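Skornambridge Controls Forum > Manipulation > Learning and Planning

Thread: Bimanual handover, receiving arm closes late and the object rotates

sknaciri
Posts: 43

We have two six-axis arms facing each other across one table, parallel-jaw grippers with ridged fingers, a wrist camera on the gripper side and one fixed camera over the workspace. The task is a remote control with a battery door. One arm picks it up, the pair handle it between them, and the door has to end up presented to the free gripper so it can work the latch.

Software is the Plendura runtime, version from June, with a chunked imitation policy on top. The policy outputs joint targets for both arms in one vector. Plendura interpolates those and sends them to the drives.

The failure is in the shared grasp. Both grippers are on the object, the releasing arm starts to open, and the object yaws between the fingers before the receiving arm has full closing effort. After that the estimated door pose is wrong and everything downstream is wrong with it. I logged 335 rollouts and the yaw shows up in 43 of them. Gripper current on the receiving side lags its command by several control ticks every time.

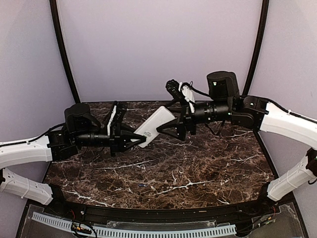 Shared grasp, both grippers closed on the ends, object off the table.

Things I have already ruled out: clock offset between the two arm drivers (both stamped from the same host), camera latency (replayed with cached images, same result), and finger wear.

Is anyone gating the release on measured current, or do you let the policy learn it?

fdurán_ctrl
Posts: 446

Gate it. The policy only sees position, so a gripper that has reached the surface and a gripper that is holding with full effort look the same to it. The demonstrations contain the pause because the operator could feel or see it, but the observation vector does not contain the thing the pause depended on.

What we run is a small state machine under the policy:

HOLD_A: A closed, B free
HOLD_BOTH: B current above threshold for N ticks
HOLD_B: A allowed to open

The policy can ask for A to open whenever it likes. The request is masked until HOLD_BOTH has been true long enough. It is thirty lines of code and it does not need retraining.

shelmy_reda
Posts: 12

I disagree with masking. If you hold the gripper closed while the policy believes it is open, the next chunk is conditioned on a state that never appeared in training. We tried that on the Jullard cell and traded a yaw problem for a stall problem. The arm starts its retreat with the gripper still closed and drags the object.

Put the current in the observation and retrain. It is one extra float per arm.

fdurán_ctrl

Then you masked the gripper and left the arm motion alone. You have to freeze the chunk index as well. If the release is held, time is held for both arms. The policy does not see a strange state, it sees the same state for a few more ticks.

shelmy_reda

Freezing the index is fine with open-loop chunks. If he is doing temporal ensembling, the older predictions in the buffer keep aging and you blend in actions meant for a moment that has been pushed back.

sknaciri

She, and yes, we ensemble. Window of eight.

shelmy_reda

Sorry. Then freezing has to clear the buffer too, and you lose the smoothing at the moment you most want it.

korletey_s
Posts: 3343
Moderator

Before this turns into gating versus retraining: how is the door pose estimated? If you recompute it after the transfer, a few degrees of yaw should not matter. If you carry it over from the first grasp by forward kinematics, any slip at all will hurt you.

sknaciri

Carried over. We estimate once from the wrist camera at pickup, then transform it through the grasp. Recomputing was the original plan but the glossy shell gives us trouble. The highlight crosses the latch outline and the edge detector picks the border of the reflection in place of the seam.
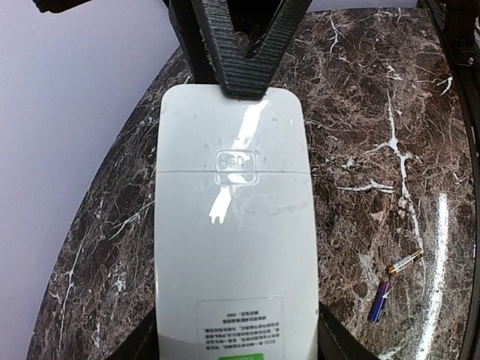

Wrist view of the back shell. PUSH and the seam are the usable features, the glare is the problem.

The batteries on the table also end up inside the crop for some poses. They have long straight edges and the line fit likes them.

korletey_s

Mask by depth or by the known grasp region first, that takes care of the batteries. For the glare, I would stop using a single image. The highlight moves when the object moves relative to the light and the seam does not move relative to the shell. Tilt the wrist a few degrees, take a short burst, register on the outline of the shell, take the per-pixel minimum. Specular pixels drop out.

Also use the seam for yaw only and the embossed word for the 180 degree ambiguity. Do not try to get full pose from the word. Relief lettering on a pale shell has very little contrast and the gradient flips sign with the lighting direction.

benmoussa.samah
Posts: 88

Seconding the per-pixel minimum. We do it on the Benjelloun line for shrink-wrapped parts. Two cautions. Lock exposure and white balance for the burst, otherwise the minimum picks the darkest frame everywhere. And register before you combine – one pixel of misalignment eats a thin seam completely.

On the original question, has anyone looked at the closing profile? A current lag of several ticks sounds like the position interpolator. By default Plendura ramps the gripper target at the same rate as the joints. The fingers touch, the target keeps creeping inward, and effort builds only as fast as the target moves past the surface.

sknaciri

That had not occurred to me. The gripper channel is in the same interpolation group as the arm, yes.

benmoussa.samah

Take it out of the group. Give it its own channel with a step target and an effort limit. The contact is firmer, so start with the limit low and raise it.

shelmy_reda

This I agree with. It should also make the demonstrations and the rollouts match better, if teleop was not going through the interpolator.

sknaciri

It was not. Teleop writes to the drives directly.

fdurán_ctrl

So the policy has been imitating a fast gripper and running on a slow one. I would still keep the gate. A step target fixes the average case and does nothing for the rollout where the finger lands on a corner.

sknaciri

Separate gripper channel is in, effort limit at the low end. No gate, no retraining, same checkpoint. I reran the set with the fixed camera recording so I could line up the gripper traces with the video.

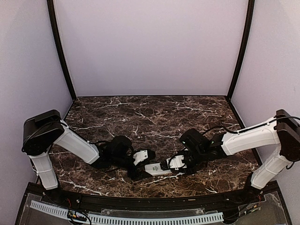
Receiving-side current now follows the command within one tick. The yaw is down to three cases in the same 335 rollouts. In two of those the contact is off-center along the finger, so Florencia's point about corners stands and I will add the gate next, with the buffer clear on release. The third I cannot explain. Current is normal on both sides and the object still turns.

korletey_s

Check whether the two arms agree on the table frame in that one. If the hand-eye calibration has drifted, both grippers hold firmly and pull against each other, and the object turns when the first one lets go. Compare wrist torque on A just before release with the median over the good runs.

sknaciri

Torque on A is high before release in that run, well outside the rest. I will recalibrate before touching the gate, and post the burst script under Perception once the registration step is stable.

shelmy_reda

Please keep the old calibration file. I would like to see the difference between the two transforms.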